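Thread on how we set up the wrist view on the simulated cell before anyone is allowed to run a job on it. The cell is called Skurneo. Most of this was worked out with Hongjun Yan on Thursday.

Start with the gripper open and empty, facing a plain wall. Parts in view make it too easy to miss a small error in the mount.
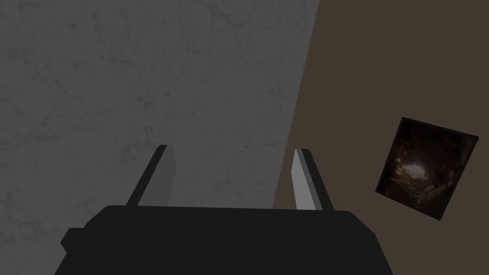 We check the finger opening first. Both tips should sit at much the same height. If one looks longer, the wrist camera has been given a roll it shouldn't have, or someone has edited the finger offset by hand.

Then the housing. A black block along the bottom of the view is what you want. If it vanishes, the camera has been moved forward of the palm and every grasp check after that is worthless.

The side nub on the left is handy. It makes the silhouette lopsided, so a mirrored view shows up at once. We lost a morning to a mirrored view in October.

Next, move the wrist and look again. The walls, the corner line and the picture should all shift. The gripper body should stay put at the bottom. If the body drifts as well, the camera is parented to the wrong link.

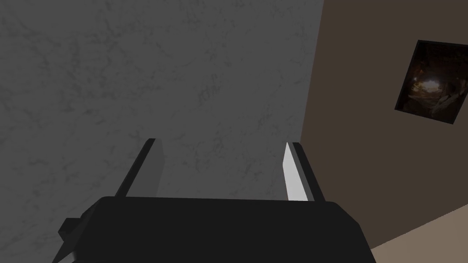 Second pose: fingers open, corner line by the right finger, floor showing bottom right.

Settings, for those who asked. We step the arm 100 times between poses and log the joint values at each one. A full check is 11 poses. Hodik's default is far fewer and it let a bad offset through.

Wall texture matters more than I expected. On a flat grey you can't judge drift by eye. Faint mottling is enough - heavy patterns just get in the way.

Upkeep: Milagros Mateos reruns the check after each change to the gripper model, and again once the cell has done more than 1,000 cycles. The second one is for the log files. They slow the stepping down if left to pile up.

Still open: the finger faces render at different brightness. I put it down to the light position, but I haven't moved the light to test that. Will post the numbers when I have.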